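# Gripper keeps pinching my thumb web when it loses the cloth

**Roksolana Skoryk**

Hello all, and sorry in advance, I do tend to go on. I'm helping out with the cloth folding work at Hudska, using one of the hand-held two-finger grippers, and I've had a fault on and off since August that has me a bit rattled.

I'll be picking up a small cloth off a patterned sheet, nothing heavy, and partway through the lift the fingers let go by themselves. The cloth drops in a heap. That part I could live with, but a second or so later the fingers snap shut again, hard, whether or not I'm squeezing the trigger. Twice now my other hand has been in there straightening the cloth and I've had a proper pinch on the soft bit beside my thumb. The second one left a bruise the colour of a plum.

It's done it 4 times in 32 lifts this afternoon. I've wiped the pads, swapped the battery and tried a stiffer cloth. It seems worse when I turn my wrist sideways, though I may be imagining that. Has anyone else had this, and is it safe to keep going if I'm careful?

---

**Demyd Panasiuk**

Probably just needs a restart. Mine was fine after I turned it off and on.

---

**Consuelo Betancur**

Oh, you poor thing, I know that bruise well! Please stop using it for now, even carefully. You can't be careful enough with something that closes when you haven't asked it to, and a restart will only hide the trouble for a while. (No offence, Demyd, I tried the same thing and got a lovely quiet morning out of it before it bit me again.)

Your comment about turning your wrist is the bit that made me sit up. We had very nearly the same trouble at Gullosville, and it was the trigger cable. Ours ran down inside the handle and had rubbed against a rough edge, so every time someone twisted their arm the signal dropped out. The fingers opened, the signal came back, and the controller shut them at full speed to catch up with where it thought they should be.

With the battery out, take the handle cover off and follow the cable along with your fingertip. Look for a shiny or flattened spot in the sleeve. If you find one, don't tape it, get the cable replaced. Ours had done 2,873 lifts by then, so I wouldn't call it a bad part, only a tired one.

When it's back together, set the closing force to its lowest and do 18 or so twists with nothing near the fingers before you trust it with cloth. And write both pinches up, please, even though they feel too small to bother with.

---

**Zoia Stasiv**

Agree with Consuelo on the cable. I'd also ask whoever looks after your settings whether the fingers can be made to stay open after a dropout until you let go of the trigger and squeeze again. We had that changed on the Dotutley bench and it's a great comfort.

The other thing we changed was our own habit. If the cloth slips, leave it crumpled, move the gripper well back, and only then reach in to tidy it.

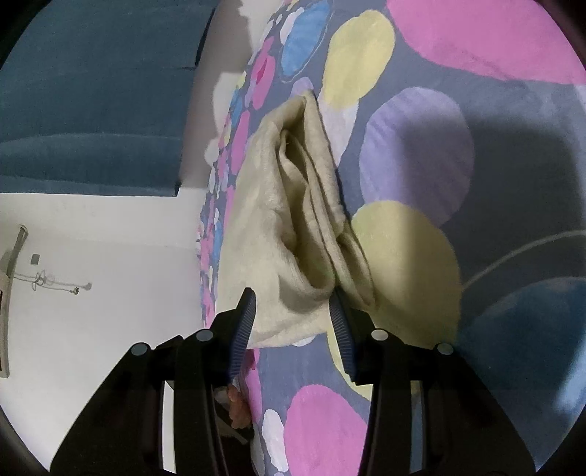 It feels terribly slow for the first day or two and then you stop noticing. I still catch myself reaching in early when I'm tired, so these days I put the gripper right down on the bench before I touch the cloth. Let us know what the cable looks like, Roksolana, and I hope the thumb is on the mend.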